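Rellach Lake Road Closure: Frequently Asked Questions

Why is the road closed again?
The guardrail on the Jastlow curve was hit in October, for the second time this year, and a 68-foot section of it is now at the bottom of the slope. The county road office does not consider orange barrels a guardrail, although several of them have served bravely in that role.

Which part is closed?
Lake Road between the Jastlow boat ramp and the Twal Creek bridge, both directions. You can still reach the ramp from the north. You can still reach the bridge from the south. You cannot get from one to the other, and the fence is not a suggestion.

My phone says the road is open.
Your phone has not been out there. Follow the detour signs.

How long is the detour?
It adds 2 miles by way of Uvau Road. Trucks over 3,000 pounds of load should stay on the state highway, as the Uvau culvert is older than most of the people complaining about it.

Can I walk or bike through?
No. The shoulder has dropped in places and the crew uses the full width of the road. Anglers who have been going that way since childhood are included in this answer.

Was anyone hurt in the October crash?
The driver and one passenger were treated for minor injuries. The sheriff's office handled the investigation, and crash reports are requested from its records desk. We do roads. We can't tell you who was driving, and we'd like you to stop asking the flaggers.

I saw it happen. Who wants to know?
The sheriff's office does. Call the non-emergency line and mention the Jastlow curve. If you have dashcam video, keep the original file and please don't trim it down to the exciting part.

What is the speed limit on the curve?
It's 25, and it was 25 before. During last month's speed survey, 249 drivers went through faster than that in one afternoon, several of them past a sign that flashed their speed back at them.

What will be different when it reopens?
A taller steel rail, new arrow signs facing both ways, and a rougher surface on the approach that you will hear and feel. Residents near the curve have been told about the noise. They have told us about it, too.

Will there be lights?
There's no power line at the curve, so reflectors will have to do for now. Lighting is on the request list for next year's budget, where it has many friends.

What about school buses and mail?
Buses turn around at the ramp, and pickup on the south side is 10 minutes earlier. Mail delivery hasn't changed.
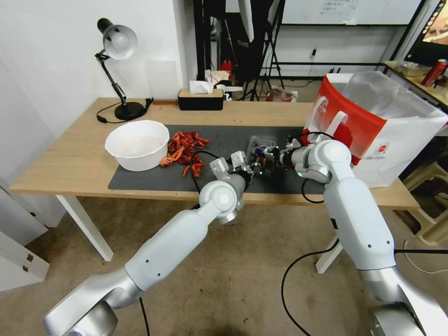 Two white robot arms meet over a desk mat.

Who pays for the damaged rail?
The county bills the driver's insurance company, then waits. Repairs go ahead in the meantime out of the road fund.

Something of mine went down the slope. Can I get it?
Leave it where it is and call the road office with a description. The bank is loose below the curve, and the crew will bring up what they can reach safely. They have already brought up hubcaps, a cooler lid and a mailbox with no number on it. Owners are welcome to claim them at the front counter before 4 p.m.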